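The Subscription Pantry, Questioned
Last updated: November
2 min read

Dragica Živković has heard the pitch for Nastora more than once. Pay a monthly fee, and the service tracks what you eat and sends refills before you run out. She ran the household budget column at Larora for years, and she doesn't buy it.

"They told me it saves the average home 212 dollars a year," she says. "I asked what the average home was. I got a brochure."

Her own test was simple. She signed up, kept every receipt and stopped after 2 months, with 123 dollars of food she hadn't asked for – most of it lentils. The company puts that down to a "learning period." Živković wonders how long a person should pay for someone else's learning.

Is there anybody it suits? She thinks for a while. "People who eat the same thing every week, maybe. But those people already know what to buy."

She is harder on the fine print. Canceling took her three calls, the last at 7 in the evening, and the refund came as store credit.

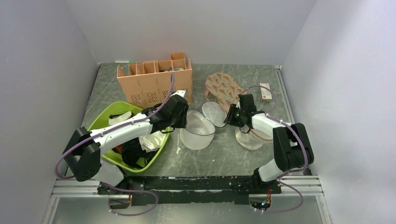 Kadrić, a reader in Kivbridge, wrote in to say the credit had expired before it could be spent, and that the help line blamed the bank.

Živković isn't surprised. "Ask them for it in writing," she says. "Then see who answers."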